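Folding tops on the bed instead of the dresser

The dresser in the back bedroom is 1165 mm high, which puts the work surface above my elbows. Folding there means raised shoulders after ten items. In May I moved the whole job to the bed. The mattress is lower than I would like, but it has the area, and a long-sleeved top needs area more than it needs height.

Order of work: trousers go to the near edge, legs hanging, so the waistband stays flat. Tops go in the middle, one at a time. I leave the bedspread on. Its ribs give a straight reference until they curve.

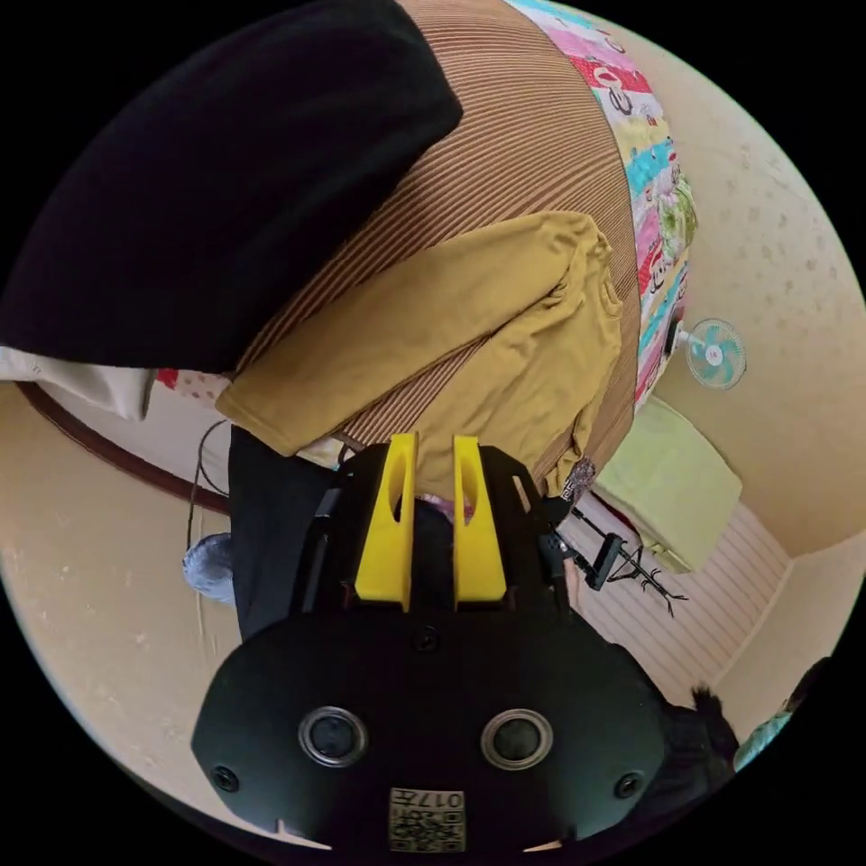 Mustard top laid out on the brown bedspread, trousers at the edge.

Sleeves go in first, then thirds lengthwise, then half. Target width is 500 mm before the last fold, to suit the Siltamell drawer box. Thick knits spring back and need a second pass with the flat of the hand. A full load takes me 60 minutes, including pairing socks, which I still do standing.

Anything crumpled gets picked up by the shoulders and shaken before it goes down again. Smoothing alone does not get the creases out of a sleeve.

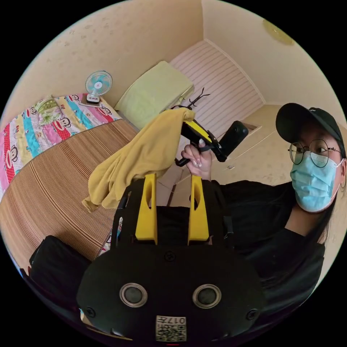
Sharada Varma writes that she skips the thirds entirely and rolls her knits from the hem, which fits two more per drawer but leaves a line across the chest. I tried it with one sweatshirt and got the same line.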